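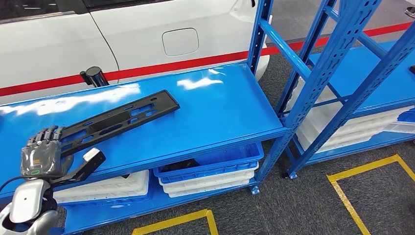 Step 3. Wet sand the clear coat

Soak the 2000 grit sheets in clean water for 2 hours. Wrap one sheet around a foam block and sand in straight, overlapping strokes with light pressure. Keep the block off door edges and body lines, where the clear coat is thinnest. Wipe and check the surface often. Stop when the finish is evenly dull.

Step 4. Compound

Apply compound to a wool pad and work one section at a time. Wipe off residue before it dries. Repeat if sanding marks remain.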